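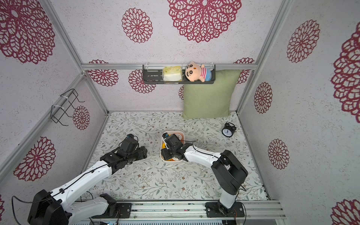 벽지 공장을 돈 내고 구경하는 사람이 세상에 몇이나 될까 싶었는데, 2월의 스케럴캄(Skerkalham)행 버스에는 나 말고도 열한 명이 타고 있었다. 모두 12명, 입장료는 장갑 대여료를 포함해 400크로네. 장갑은 끝까지 쓸 일이 없었다. 나는 원래 벽에 무늬가 있으면 잠을 못 자는 쪽이다. 그런데 희끄무레한 회색 바탕에 접시보다 큰 자홍색 국화가 레이스처럼 퍼진 벽지로 세 면을 둘러놓은 걸 보고 나니, 연보라 줄무늬 하나에 석 달을 고민하던 우리 집 거실이 좀 소심해 보였다. 이런 꽃 옆에서는 연두색 티슈 커버쯤은 무채색이나 다름없다.

공장 이름은 퍼크우드(Ferkwood). 안내를 맡은 앵거스 린지(Angus Lindsay) 씨는 삼십 년째 풀 냄새를 맡고 살았다는데, 그래서인지 점심 메뉴를 설명할 때도 점도 이야기를 했다. 첫 코스는 목판 창고였다. 보관 중인 무늬가 1020종이고, 그중 지금도 찍는 건 마흔 남짓이란다. 나머지는 왜 두느냐고 묻자 "유행은 돌아오니까요"라고 하는데, 그가 가리킨 선반의 갈색 양파 무늬만큼은 돌아오지 않기를 바랐다.

인쇄실은 생각보다 조용했다. 롤이 천천히 돌고, 직원 둘이 무늬가 어긋나는지 지켜본다. 꽃이 큰 벽지일수록 이음매 맞추기가 어렵고 버리는 종이도 많다고 한다. 방 모서리에서 꽃이 반으로 접히는 것도 골칫거리라, 도배사들은 문 쪽 구석에 제일 못난 이음매를 숨긴다고. 집에 돌아와 우리 집 문 뒤를 들여다봤다. 있었다.

점심은 구내식당에서 대구 수프. 풀과 구별은 되었다. 옆자리의 플로라 율(Flora Yule) 씨는 플릿데일(Fliltdale)에서 민박을 하는데 방 네 개를 전부 다른 꽃으로 바를 계획이라고 했다. 손님이 무서워하지 않겠느냐고 물으니, 무서워하는 손님은 일찍 체크아웃해서 청소하기 좋다는 답이 돌아왔다. 예약 링크를 받아 두었지만 아직 열어 보지는 않았다.

오후에는 체험 시간이 있었다. 작은 목판으로 종이 한 장에 무늬를 찍는 건데, 나는 튤립을 골랐고 결과물은 포크에 가까웠다. 린지 씨는 한참 보더니 "현대적이네요"라고 했다. 같은 조의 신혼부부는 첫 판부터 완벽하게 맞췄다. 그 뒤로 두 사람과는 별로 말을 하지 않았다.

기념품점에서는 자투리 롤을 판다. 큰 꽃무늬는 한 롤에 4000크로네인데 자투리는 훨씬 싸고, 대신 꽃이 온전히 나온다는 보장이 없다. 내가 산 것은 꽃 반 송이와 잎사귀 여러 장이다. 서랍 바닥에 깔았더니 양말이 좀 호강하는 느낌이다.

가실 분들을 위해 적어 두자면 버스는 오전 9시에 항구 앞에서 한 번뿐이고, 돌아오는 차는 오후 4시에 있다. 인쇄실은 춥고 식당은 덥다. 화장실은 기념품점 안쪽에 있는데, 그곳만 흰 페인트칠이다.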